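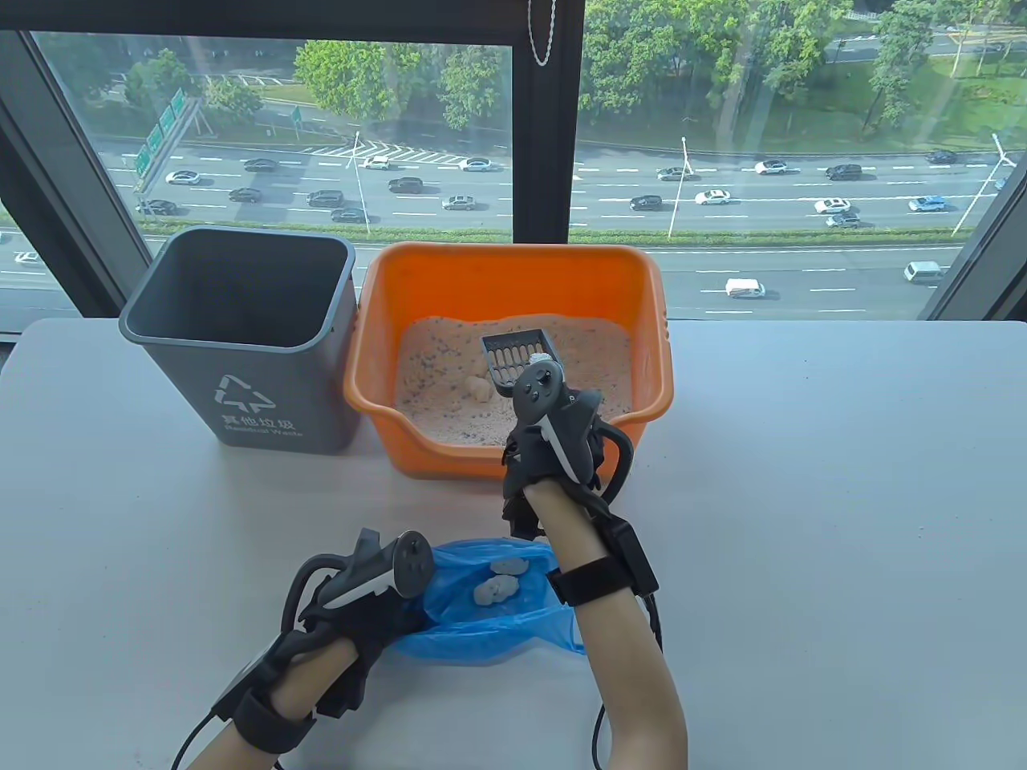
Noresis erweitert Kurse für die Katzenpflege

Der Haushaltsdienst Noresis nimmt ab September die Pflege von Katzentoiletten als eigenes Thema in seine Einführungskurse auf. Bisher kam der Umgang mit Streu und Schaufel nur am Rande vor, zusammen mit Näpfen und Kratzbäumen. Künftig sind dafür 20 Minuten vorgesehen, geübt wird am Tisch und in Gruppen von höchstens fünf Personen.

Anlass sind Rückfragen von Kunden, die während des Urlaubs ihre Wohnung betreuen lassen. »Die meisten wollen wissen, wie oft jemand die Klumpen herausnimmt und wo der Abfall bleibt«, sagt Kursleiter Umesh Malhotra. Eine einheitliche Antwort habe das Unternehmen darauf bislang nicht gehabt.

Die neue Regelung sieht zwei Durchgänge am Tag vor, einen am Morgen und einen am frühen Abend. Die Klumpen werden mit einer Gitterschaufel aus der Streu gehoben, kurz über der Wanne abgeklopft und in einen Beutel gegeben. Der Beutel wird verknotet und kommt in den Restmüll. In die Toilette oder in die Biotonne darf die gebrauchte Streu bei Noresis auch dann nicht, wenn der Hersteller sie als kompostierbar bezeichnet.

Danach wird die Streu glatt gezogen und bei Bedarf nachgefüllt. Die Wanne selbst soll bei längeren Einsätzen vollständig geleert und mit warmem Wasser und mildem Spülmittel ausgewaschen werden. Duftsprays sind nicht vorgesehen. Wer die Sorte wechseln möchte, muss das vorher mit dem Halter absprechen, da manche Tiere auf ungewohnte Streu empfindlich reagieren.

Die Kurse finden in den Räumen in der Bajpai-Passage statt und beginnen jeweils um 17 Uhr. Für Beschäftigte ist die Teilnahme kostenlos, Katzenhalter können sich auf eine Warteliste setzen lassen. Ein Teil zu Kleintierkäfigen soll später folgen.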